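Workshop notebook, paste and paper
Apr 24, 2026

Paste again. I know, I said I was done with paste, but the batch I mixed for the Musthorpe parade heads went sour in the tub and I want to get this sorted before we're making it by the bucket. Sreekumar smelled it from the stairs, so that's how sour.

Recipe as it stood: plain white flour, cold water, whisk, then into boiling water and keep stirring until it turns glassy. Lovely stuff on day one. By day four it had gone thin and gray on top and wouldn't hold newsprint to a balloon, never mind to a curved cheekbone. I'd left the lid on and the tub by the radiator, which was dumb of me, but I also think the flour itself is part of it. There's gluten in there and who knows what else, and everything that lives in a workshop would like to eat it.

So, wheat starch. I had a bag of it left from Prakash's bookbinding phase (thanks, Prakash, sorry I called it clutter). I soaked 50 grams in cold water while I ate lunch, cooked it slowly in the small saucepan, then let it cool right down and pushed it through a sieve twice. Twice really does matter! The first pass still had those little fish-eye lumps, and they show through tissue like pimples.

Temperatures, for whoever makes the next one: it starts to thicken when you've nearly given up on it, then it goes all at once, and you want to be stirring when that happens. The candy thermometer said 195 F when I took it off. I took the second pot off much earlier, at 156, to see if the long cook was just superstition. It isn't quite - the early one is whiter and feels grittier between the fingers, and it weeps a bit of water overnight. Sticks fine to kraft paper though. I'd use it for the rough layers and keep the good pot for the skin.

Paper next. I tore strips from four kinds: newsprint, brown kraft, the blue-gray sugar paper from Tarkbridge, and a sheet of the mulberry paper that Charito brought me and told me not to waste. (I wasted one corner.) Tear with the grain, always, and tear the edges off the sheet before you start so there's no cut edge anywhere. A cut edge stays visible through three coats of paint. I've been saying this to people for years and then last week I went and used the guillotine to save time, and of course you can see every strip on the fox's nose.

Masks are a whole different thing from the big heads. With a head you can be sloppy inside, you've got padding and a bike helmet in there. With a mask the inside is against somebody's skin for two hours, and it has to come off the form without tearing at the nostrils.

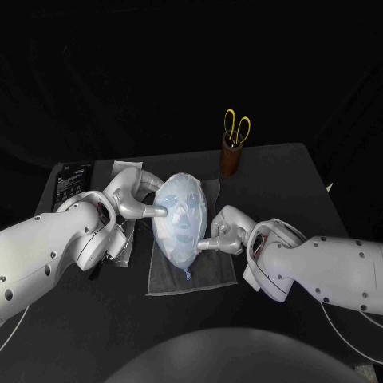 Mask on the dark gray fabric; the other one has party supplies on the table.
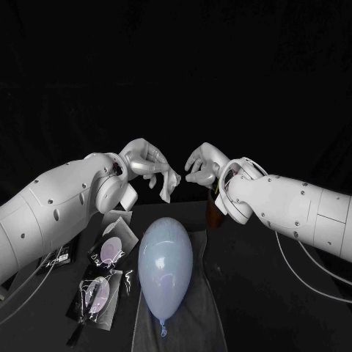 Release layer, then. I tried petroleum jelly, cling film, and a first layer of paper laid on with plain water and no paste at all. The jelly comes away cleanest but it leaves the inside greasy and the lining glue won't take. Cling film wrinkles around the eyes however carefully you stretch it, and the wrinkles end up printed into the paper forever. Water layer wins. It's slow, and it wants to slide about while you're putting the next layer down, so press with a damp sponge and leave it alone for ten minutes. I did not leave mine alone. Second try I did, and it popped off with one tug at the chin.

Sumathi wants the parade masks in just three layers so they stay light. I think five, with the middle one in kraft. We argued about it pleasantly over the sink and agreed to make one of each and leave them in the damp cupboard. I'll weigh them before and after if I can find the small scale.

Sanding: don't go at it with the rough stuff. I went straight to 400 on the test piece after two coats of gesso, then finished with 2000, used wet, and it came up like an eggshell. Way too nice for a fox that's going to be rained on, but Ehsan has been asking for a finish like that on the moon face and now I know how to get it. Keep the water to a minimum or the gesso lifts at the edges and you're back to patching.

Things I haven't sorted:
clove oil in the paste - a few drops are supposed to keep the mold off, and I've put some in the jar on the left and none in the jar on the right, both labeled
elastic or ribbon, still no decision, ribbon looks better and everybody ties it wrong
whether the Tarnitz varnish yellows. The test strip is taped in the window, please don't take it down again
more flour, for the heads only

Starch paste is in the fridge on the bottom shelf, in the jar that used to have pickles in it. Smell it before you use it, and if it's off, dump it and write the day down under this.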